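Sorting out the box of everything

I've been meaning to write this one since the spring, when I finally gave in and emptied what my family calls the Everything Box. You'll have one too, I'm sure. Ours started life as a sensible place for batteries and spare fuses, and by last month you couldn't shut the lid without sitting on it.

My mistake every other time was trying to tidy the box while leaving things in it. You lift a roll of tape, you put the roll of tape back, you make a cup of tea. So this time I set a kitchen timer for 40 minutes, cleared the table and took out the lot. Ximena Jaramillo (she ran the mending evening in the library, some of you were there) told me to group things by when I last wanted them, and I thought that was daft until I tried it.

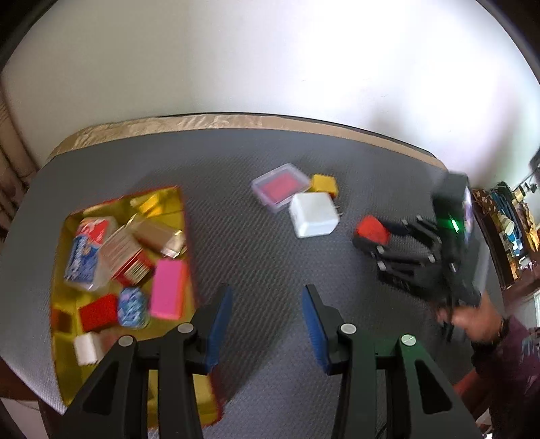 The medicines and plasters were the worst, I have to say. Half the packets were out of date and two of the instruction leaflets belonged to things we'd finished years ago. The chemist on the corner took back the old tablets without any fuss, so do ask at yours before you put them in the bin. I wrote the month on the front of everything we kept, in thick pen, and it has already saved me a squint or two!

Then there were the cables. Oh, the cables. I had a charger for a phone I sold before we moved house, and a long grey lead that fits nothing we own. Mikkel Hviid wrote in after the last issue to say he ties a luggage label on each new lead the day it comes home, and I've pinched that idea wholesale. The ones I couldn't name have gone into a bag in the hall, and if we haven't needed them by July they're off to the recycling centre.

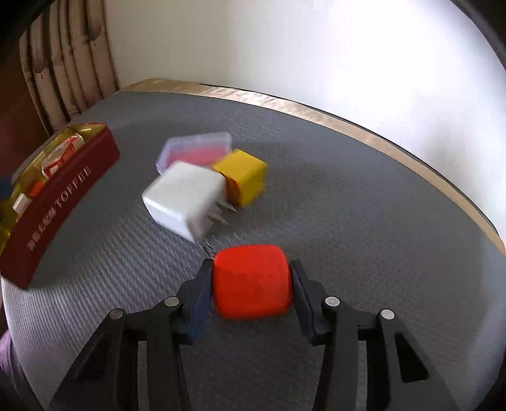

I did buy one thing, after swearing I wouldn't. It's a set of little drawers from Drulero, 30 cm wide, and it sits on the shelf by the back door where I can see what's in it. My husband thinks it's the best thing in the house. The labels keep peeling off, mind you, so if any of you know a glue that sticks to shiny plastic, please write and tell me.

The box itself is still here, with a torch and the spare keys in it, and the lid shuts. Nayeli Quintero has asked if I'll do the airing cupboard next, and the answer is not before the holidays!

Contact the newsletter | Copyright Wulitz Newsletter, all rights reserved | Back to top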